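The paper tablecloth years

My mother had a proper linen tablecloth that came out at Christmas and was never enjoyed by anyone, least of all her, because she spent the whole meal watching the gravy. I inherited it. It lives in a drawer in Gustosbridge and I have used it 2 times, both of them miserable!

What I use now is brown paper. I buy it in big rolls from the packing shop in Pitden (cheaper than the art shop by miles, and they'll let you have the squashed ones for less) and I pull a length straight down the table before people arrive. Ten of us can sit at mine if someone takes the piano stool. I put pencils out too, and by pudding there's always a map to somebody's new house, a sum, a very rude drawing of a goose.

The trick is the edges. Fold them under, tape them underneath, and go for the heavier paper if there's soup. I tried the thin stuff one July with the windows open and we chased it halfway to Foltuslow.

Lately I've been messing about with masking tape as well, the coloured sort. Stripes look smart, a border looks a bit like a parcel, and squares give everyone their own patch to scribble in – children get terribly fierce about theirs.
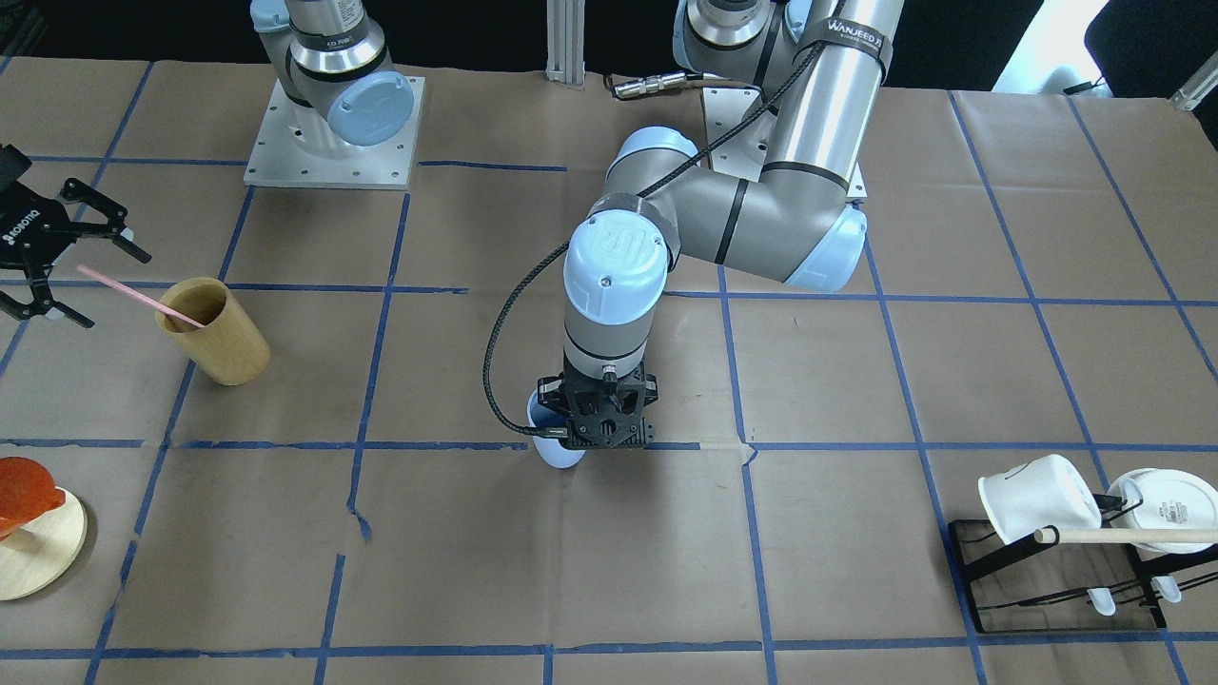

Brown kraft paper with a grid in blue masking tape.

Afterwards the whole lot gets rolled up, crumbs and all. I keep the best bits, goose included, in a folder under the stairs.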